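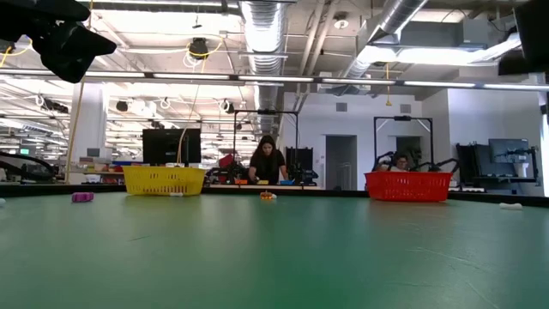
How long does raw cream need to sit before it's ready to churn? Leave it in the fridge overnight, then let it warm up on the counter until it's cool to the touch but no longer fridge-cold, and add a few hours more if you want a cultured butter.

I put that first since three of you wrote to me off-list after Sunday asking the same thing. Now to Amr's message:

On Sunday evening Amr Radwan wrote:
> Hi all,
> My first try at butter with the Zeleke cream. I shook it in a jar
> for what felt like forever and got something like whipped cream,
> then my arms gave out. Is the cream too thin this time of year, or
> am I doing it wrong? I started with 500 ml and it was straight
> out of the fridge. Also, what do people do with the buttermilk?
> Amr

Amr, you were so close! Whipped cream is the stage right before butter, and it always feels as if nothing will ever happen again. Keep going. It slumps, goes grainy, and then all at once there's a thud in the jar and you've got a yellow lump swimming in buttermilk. I've done this for 6 years and I still yell for my husband to come and look.

Starting cold is what wore you out. Cold fat just doesn't want to stick together. Fill the jar only a third of the way too — I used to fill mine to the shoulder and it was misery.

As for the season, the Zeleke cows are on hay now, so the butter comes out paler and a bit harder than what we had in June. It still tastes wonderful. Hollis Szabo swears the winter butter makes better pie crust and after last week's apple pie I'm coming around to her side.

Rinse it well! Cold water, press, pour off, and again until the water runs clear. Any buttermilk left inside turns it sour in a couple of days. Salt after that, if you like salt.

The buttermilk goes into pancakes at our house (thin ones, with a little rye flour) or I drink it standing at the sink. It's not the thick kind from the store, so go easy on other liquid in the recipe.

One more thing, the pickup is at 4 again this week, and Otis Abernathy needs the empty jars back — lids too, please.

Happy churning,
Nélida Aravena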